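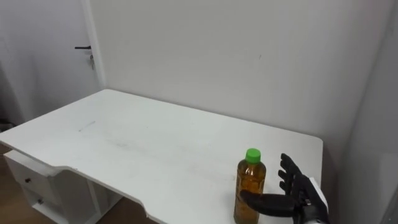 Figure 7.1 An open robotic hand beside a capped bottle on a desk.

Chapter 7
Chores and the Machines That Might Do Them

Picking up a bottle is a chore most people never think of as one. For a machine it is several jobs run together: find the bottle, judge its width, place the thumb on one side and the fingers on the other, then squeeze hard enough to lift it but not so hard that it buckles.

Konrad Oberholzer and Xiuying Tian put a five-fingered hand through 80 household and shop-floor tasks at their Merkdale workshop. It managed upright bottles well. Wet cloths and full drawers were another matter — most attempts had to be stopped.

This chapter looks at grasping first, then at tidying and shelf stacking. Section 7.1 begins with the thumb.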